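# Visite de l'atelier Mengal, samedi 25 février 2023

Nous étions sept à nous être inscrits à la porte ouverte de l'atelier Mengal, une petite structure qui prépare des mélanges secs pour la boulangerie et donne des cours de cuisine le week-end. Rendez-vous à l'entrée de la rue Prandetti, à côté du dépôt Grekard. Le parking est petit, mieux vaut venir à pied de la gare.

Fouzia Lashari nous a reçus et a fait signer le registre. L'atelier occupe 145 mètres carrés : une réserve, une pièce de pesée et la cuisine des cours. Charlottes et surchaussures obligatoires dans les deux premières.

On commence par la réserve, où les sacs sont rangés par date d'arrivée. L'atelier suit 789 références, ce qui m'a paru beaucoup pour une maison de cette taille – beaucoup sont des variantes d'une même farine. Ensuite, la cuisine, avec ses plans de travail clairs et son matériel en métal.
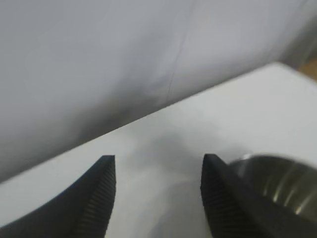
Les cours se font par petits groupes, le matin uniquement. Shahzad Bhutto, qui les anime, tient à ce que chacun mesure ses ingrédients avant de commencer. Il travaille au volume pour les débutants et passe à la balance dès la deuxième séance. Il nous a parlé des écarts entre deux verres remplis par deux personnes différentes : pour le sucre, c'est peu de chose, pour la farine, cela suffit à rater une pâte.

Il recommande de regarder la graduation à hauteur des yeux et de ne pas tasser. Quelqu'un a demandé s'il fallait acheter la gamme Zasley, vendue à l'accueil. Réponse de Shahzad Bhutto : n'importe quel doseur convient si l'on garde toujours le même. 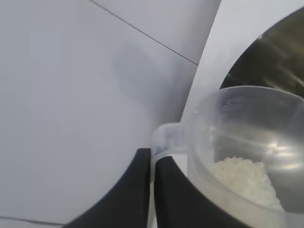 *Doseur en plastique transparent, avec un peu d'ingrédient blanc en grains.*

La visite s'est terminée par une dégustation de pains plats et un thé. L'atelier a reçu environ 1 246 visiteurs l'an dernier, d'après Fouzia Lashari. Entrée gratuite, inscription par téléphone. La pièce de pesée se visite derrière une vitre et l'on y entend mal les explications, il faut se mettre devant.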